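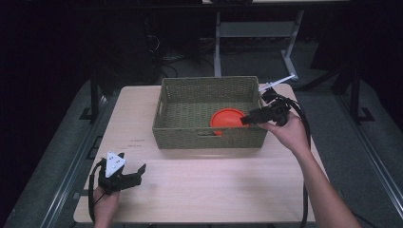 How to make a short music piece out of old sound recordings

I've been making music from archive recordings for a while now, mostly for myself and a few friends who make short films, and people keep asking me how to begin. So I wrote down how I do it. You don't need a studio. I use a laptop, a pair of closed headphones and whatever audio editor happens to be installed. If yours can cut, fade and change pitch, you're set.

The piece I'll keep coming back to is called Taltholm. It's just over three minutes long and every sound in it comes from one box of reels that the Hollero sound library had put online.

Step 1. Pick one small collection

My first try was a disaster because I wanted everything. The Hollero catalog has 3093 entries and I spent most of December scrolling through it with nothing to show for the evenings except a very long bookmark list. Then I picked a single folder, the Sarıgül reels, and shut the rest out. They're village recordings: singing, a mill, a lot of people talking over each other, somebody tuning a string instrument for ages (I love that one!).

Go for a folder you can hear all the way through in a weekend.

Step 2. Check what you're allowed to do

Do this before you fall in love with anything. Look for the rights note on each item, and remember that the recording and the song on it can have separate owners. A traditional tune might be free to use while the tape it's on isn't. If the note is vague, email the archive. Tell them what you're making, where it will be heard and whether money is involved. I wrote to Hollero at 11 at night expecting to wait weeks and had a friendly answer by lunch.

Keep that email. Save it in the same folder as the audio.

Step 3. Listen once without touching anything

Sit down with a pen and play the reels straight through. I write the time and a couple of words, like "04:12 cough, then chair" or "good hum under the voice." No cutting yet. My notes for Sarıgül are a mess, half of them are arrows, but I still find things in them I'd forgotten.

Noise counts. Tape hiss, the clunk when the machine stops, the person asking if it's running — I've used all of those more than I've used the singing.

Step 4. Cut your clips and name them properly

Now go back and cut out whatever you marked. Leave a bit of air on both ends, you can always trim later. I aim for no more than 100 clips, and past that I stop remembering what I have.

For names I use the reel's catalog number, then the time, then a word. So a clip from item 1576 becomes "1576 0412 chair." It looks fussy, but when you have to write your credits you'll be glad of it. Work on copies and leave the original downloads alone.

Step 5. Find a pulse or a drone

I need one thing to hold the rest up. In Taltholm it's the mill. I looped some 2 seconds of it, slowed it down until it sounded like breathing, and let it run under the whole piece. If your loop clicks at the join, put a tiny crossfade there and move the cut to a quiet spot.

If there's nothing steady in your material, take a held note from a voice or an instrument and stretch it. Cheap stretching sounds grainy. I like grainy.

Step 6. Add your own part, or don't

I played a very simple line on an old electric piano and then took most of it out again. My friend Remzi Işık, who played the bass notes, kept telling me to leave more room, and he was right, which I'm still a little annoyed about. Tune your instrument to the recording, by ear if you have to. Old tapes drift, and pulling them up to modern pitch can make voices sound like cartoons.

Step 7. Be careful with voices

These are real people, and some of them have grandchildren who may hear your piece. I don't chop speech so that somebody seems to say something they never said. If you don't speak the language, get it translated before you use it. I once nearly built a dreamy chorus out of a man complaining about the price of feed.

Step 8. Mix quietly, then credit

Turn the volume way down and check you can still follow the main thread. Roll off the deep rumble, go easy on noise removal (too much and everything sounds underwater) and try it on small speakers too.

For credits, list the archive, the collection, the item numbers, and the performers and recordist if they're known. Then send the archive a copy. I put Taltholm up on Punwood with the full list underneath, and the download is there as well if you want to hear what the mill ended up sounding like.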